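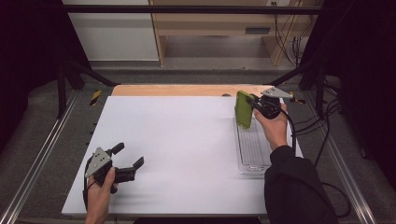
Palico Case Fit Notes

A plain-text list of phone cases and the phones they fit, kept by Mwanaisha Were and Atieno Okoth. It began as a sheet taped inside the stock cupboard at the Nyanda repair counter and moved to a shared folder when the second counter, Flander, opened.

Version 6, dated Sunday, February 2, 2025.

What is in the folder

cases.csv — one row per case style
fits.csv — one row per case and phone pair
returns.csv — cases that came back, with the reason
old/ — earlier versions, kept as they were

Columns in cases.csv

case_id: our own number, never reused
color: a plain color word, or "clear"
material: silicone, hard plastic, leather or mixed
cutout: the shape of the camera opening and how the holes are placed
lip: yes or no, for a raised edge on the screen side

Leave a cell blank if you don't know. Do not write "n/a" or "none", as the import script in Vaslow reads both as real values.

Color
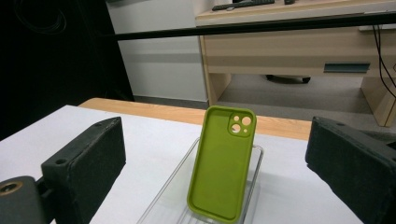 Lime-green silicone, square camera cutout.

Use the simple word even when the box has a fancier one. Lime goes in as "lime" and olive as "olive". Seller color names go in the notes column, spelled as on the box.

Clear cases
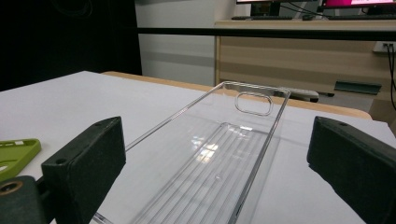 Clear plastic, raised rim.

Clear cases cause most of the mistakes in returns.csv. Two styles can look the same on the shelf and differ only at the camera opening, so check the opening first and the buttons second. Yellowing is a matter of age and does not get a separate row.

How fit is graded

A fit of 2 means the case goes on fully and every opening lines up. A fit of 1 means it goes on but one opening is tight. A fit of 0 means do not sell it for that phone. Anything graded from the box alone is marked "unchecked" in the notes column.

Known gaps

Rows 11 to 100 were typed from the old paper sheet and many have no material.
Folding phones are not covered.
Wallet cases are listed by color only — Atieno plans to redo them in April.

Changes

Send changes to either of us with the case_id and the phone model. Please don't sort the files before saving them.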